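Stastance uses cookies to remember your region and language. Accept all | Manage settings

4. Fitting the base and levelling the unit

Allow 22 minutes for this section. You will need a slotted screwdriver, a tape measure and a spirit level. Do not plug the Plulholm dehumidifier in until you reach section 5.

4.1 Choose a spot with a hard, flat floor, at least 200 mm from the wall on the air outlet side. Carpet is acceptable if the pile is short.

4.2 Lay the unit on its back on a folded towel. Remove the tank first and set it aside.

4.3 Line up the base plate with the underside of the cabinet. Start every screw by hand before tightening any of them.

CAUTION: Do not use a power driver. Overtightening can crack the plastic around the screw holes, and this is not covered by the warranty.
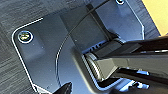
4.4 Tighten the screws a little at a time, working from corner to corner. Stop when each head is seated – a further quarter turn is too much.

4.5 Stand the unit upright and leave it for around 3 hours so the compressor oil can settle. If it travelled on its side, leave it overnight.

4.6 Check the level front to back and side to side. A lean of more than 2 degrees can make the tank float read full too early.

Note: Owners of the older Vondel model should keep their original screws. The new ones are longer and will foul the drain tray.

4.7 Refit the tank and push until it clicks.

If the cabinet rocks after levelling, loosen all the screws, press the plate flat and repeat step 4.4. For replacement screws, write to Subbarao Rao at the Stastance parts desk and include the colour of your cabinet.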